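(Wait for the coffee line to settle. Water on the left!)

Hi everybody, I'm Hema, and I ran the Kesley toy library for 7 years, out of a church basement with terrible heating. Tonight is about how we lend toys, and mostly about how we get them back.

**Slide 2, the start**

- Two shelves and a cash box. Marlies Pfister drove the first load over in her hatchback, windows down because the doll clothes smelled like mothballs.
- By September we had 800 toys on the books (pause, people like this number).

**Slide 3, late fees**

- We charged them. Families got embarrassed and stopped coming, so we dropped the fees and started calling people instead. Just a friendly call, Sunday after lunch!
- Tell the Gion Gasser train set story here, but keep it short, I always run over.

**Slide 4, what goes out the most**

- Puzzles sit. Big ride-on stuff goes out the door in minutes. And small silly things, animals and pretend food, go home in every other bag.
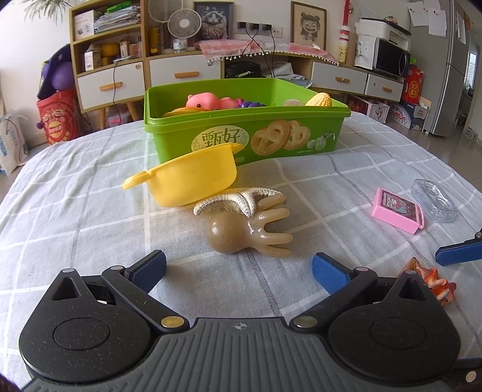 - So buy more of the small stuff than you think you need, and write the bag number on the tag, never on the toy (marker wears off, ask me how I know).
- 2,547 loans last year. Thank Andri for the spreadsheet.

**Questions**

If it's quiet, ask who here has a basement.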